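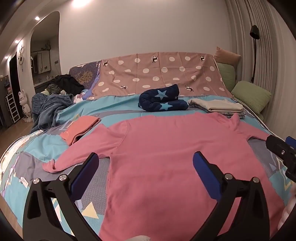 I own an iron, a decent set of hangers and a chair in the bedroom that hasn't been sat on since February. So when Lirkent, a small robotics firm out past the ring road in Barville, invited me to come and see how machines are getting on with the washing, I said yes before I'd finished reading the email. I wanted to be told my laundry days were numbered. I'll say now that they aren't, but I had a lovely afternoon finding out why.

Folding is the thing, you see. Washing was sorted decades ago, and drying too if you can stand the electric bill. Then you open the door of the dryer and you're on your own with a heap of cloth, same as your gran was. Somebody has to pick through it, work out what each bit is, find the right way up and make it into a shape that fits a drawer. I do a bath towel in a couple of seconds while thinking about tea. The machine at Lirkent, a two-armed thing called the Drellus, needed more than 60 seconds for the same towel, and it had to have two goes at getting hold of the corner.

I was ready to be sniffy about that until they let me have a try myself. The way they teach it is by having people do the chores with gripper tools in their hands, so you get two pinching fingers a side and no more. Take a plain long-sleeved top. Laid out flat on a bed, it looks like the easiest job in the world: body, two sleeves, done. Now try it with a pair of tongs! You go for the end of the sleeve and the cuff has rumpled up under itself, so you're nipping at two layers when you wanted one. You fold the sleeve across and the shoulder comes with it. You smooth that down (with what? you haven't got a palm any more) and the hem shifts. I produced something that looked like a jumper that had been in a fight, and I was rather proud of it.

And a bed at home is hardly a laboratory. A patterned bedspread is a nightmare, I was told, what with all those triangles and zigzags looking like edges where there aren't any. Then there's everything else waiting its turn, the thick plushy blankets and the things you folded already and would quite like to keep folded. A person knows without looking that the stack on the right is finished with. A machine has to be shown, over and over, in lots of different bedrooms.

What about shops and factories, then? They're a bit further along, because they can cheat. At Shao, a hotel linen service on the other side of Barville, the flat sheets go through a big folding line that gets through 2,000 pieces on a good shift. The day I went it had managed 1,980, and the supervisor was cross about the missing twenty. But everything going in is white, rectangular and the same size as its neighbour. Ask about dressing gowns and you get pointed to a long table where people do them by hand, nattering away, far quicker than anything I'd seen at Lirkent.

Which leaves those of us with ordinary laundry about where we were. The Drellus can do towels, pillowcases and, if you lay it out nicely first, a T-shirt. Long sleeves are what they're working on at the moment. Fitted sheets got a laugh and a change of subject, and I can't blame them, I just roll mine into a ball and shut the cupboard quickly.

Would I have one at home? I think I would, even now, even slow. I'm out of the house most of the day and it could take all the time it liked. I asked what one might cost and was given a biscuit. They did say I could come back when it's got the hang of cuffs, and I've asked if I can bring a bag of my own.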